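Cups and the Mug Tree: Notes from the Shared Kitchen

November
By Tyyne Tikkanen

The kitchen at Weltemmont now has a wooden mug tree and a set of light blue plastic cups for the drinks counter. Several members asked how the two are meant to be used together. Notes follow, with the storage position for the cups and the care schedule for the wood.

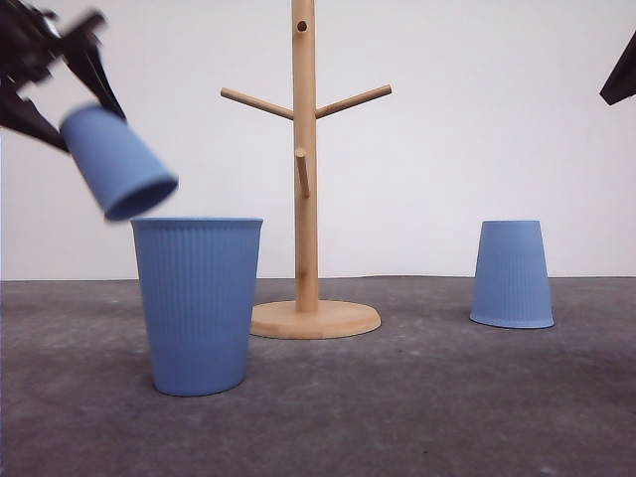
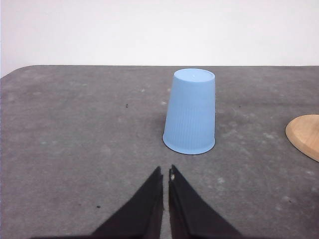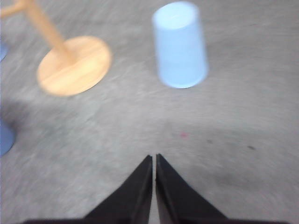
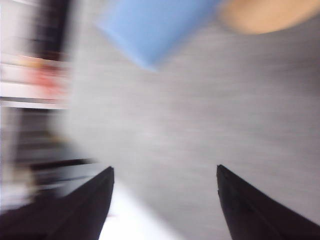
First picture: the mug tree with light blue ribbed cups. Second and third: a light blue cup standing rim down.

Storage position. Cups go rim down when they are clean and dry. The rim is the wide end, so an inverted cup is more stable than an upright one, and dust stays out of the bowl. A cup left rim up is treated as in use and will be collected and washed at closing. Please don't stack cups inside one another on the counter. The ribs on the outside of the wall grip the cup above and the pair can be difficult to separate.

Drying. A wet cup placed rim down on a flat counter traps water and leaves a ring. Put it on the wire rack first and leave it there for 40 minutes. Moataz Benmoussa tested this with the kitchen at 20 degrees Celsius and found the inside dry to the touch at the end of that time. Cups dried with a towel can go straight to the counter.

Use of the pegs. The long pegs angle upward from the pole and are intended for mugs with handles. Hang each mug by the handle with the mouth facing out. Load opposite pegs in turn so that the weight stays over the base. A cup without a handle can be put over a peg, mouth down, but it will lean and may touch the cup next to it. For everyday storage the counter is preferred.

Position of the tree. The base is round and flat and needs full contact with the counter. Keep it a hand's width from the edge. Leave room for the rims of the cups beside it, and lift the tree by the pole when moving it. Dragging by a peg loads the joint sideways.

Care of the wood. Wipe with a damp cloth and dry at once. Do not soak it and do not put it in the dishwasher. Food-safe mineral oil is applied every 2 months, thinly, and wiped off before the tree goes back into use. Bindu Ramasamy has the oil and the cloths in the cupboard under the sink. If a peg feels loose, take the mugs off and leave a note on the board. Don't glue it in place.

Washing the cups. Top rack only, or by hand in warm water. Use a soft brush along the ribs, where tea residue collects. Scouring pads scratch the smooth part of the wall and should be kept for the pans.

Mugs left unclaimed on the drying rack will be moved to the Driltberg shelf on Saturday. Questions about the kitchen inventory go to Helge Sjöberg.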